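Flultuvau publishes first results from soft-pad gripper trial on folded clothing

Automation test lab Flultuvau has released interim figures from a comparison of finger pads for hand-held grippers, carried out at its Pirport site.
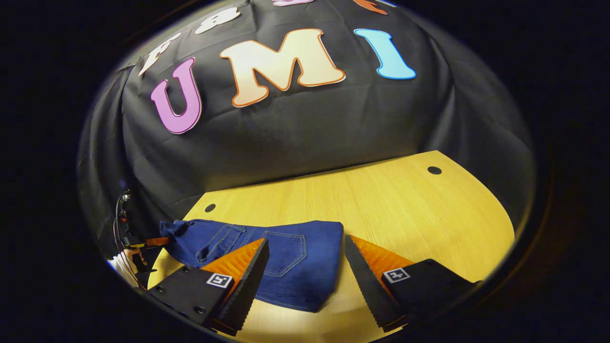

The trial covers two pad types fitted to the same finger body: a ridged soft pad and a smooth pad of equal thickness. Both were used on ordinary clothing, with denim making up the largest share of the work. Operators guided the gripper by hand and recorded each attempt from a camera mounted on the tool. The recordings are meant for training arm controllers, so the lab scored grip quality and tracking quality separately.

Of 900 attempts with the ridged pad, 739 were scored as clean, meaning that the fabric was picked up at the first closing and did not slip before release. The smooth pad reached 600 clean attempts out of the same total. Most of the difference came from heavier cloth. On thin shirts the two pads were close enough that the lab does not claim a result.

Joanne Goodall, who designed the test plan, said the main source of failed attempts was the position of the fold. "A folded pair of jeans gives you several layers at one edge and two at another," she said. "If the fingers close on the thick edge, the smooth pad tends to push the stack away. The ridged one usually catches the bottom layer, provided the approach angle is low."

Approach angle was not fixed during the trial. Operators were told to work as they would when tidying clothes at home, and the angle was worked out later from the recordings. Goodall said a fixed angle would have made the comparison cleaner but the recordings less useful for training. A smaller fixed-angle run is planned.

The lab also reports a wear problem. Grooves on the ridged pads picked up lint from denim, and grip on the following garment dropped until the pads were brushed out. Flultuvau now cleans them between garments – a step that was missing from the first version of the procedure. Attempts logged before the change were left in the published totals and are flagged in the data sheet.

Tracking results were less clear. Finger opening is read from printed markers on the fingers, which the tool camera must see throughout the attempt. Loose cloth covered one marker or the other in a number of recordings, most often during lifting. The current software fills short gaps by holding the last known opening, and longer gaps cause the recording to be dropped. No difference was found between the two pad types on this measure.

Amedeo Leone of Darkudbridge, the company that supplied the finger bodies, said a change to the marker position was being considered. Moving the markers back toward the base would keep them clear of fabric but would place them closer to the edge of a wide-angle lens, where the reading is less accurate. "We have a drawing for it," Leone said. "We don't have numbers yet, and I would not order parts on the drawing alone."

The next stage moves from hand-held tools to a fixed arm. The same fingers will be mounted on the arm and run with Bellini, the lab's own controller, using the recordings from the hand-held work. The lab will start with jeans and towels and keep the ridged pad as the default. Shirts with buttons have been put back to a later run after two pads were torn in early handling.

Flultuvau expects to begin the arm tests in April. The data sheet and the revised cleaning procedure were released on 1st March, and drawings of both pads can be requested from the Pirport office.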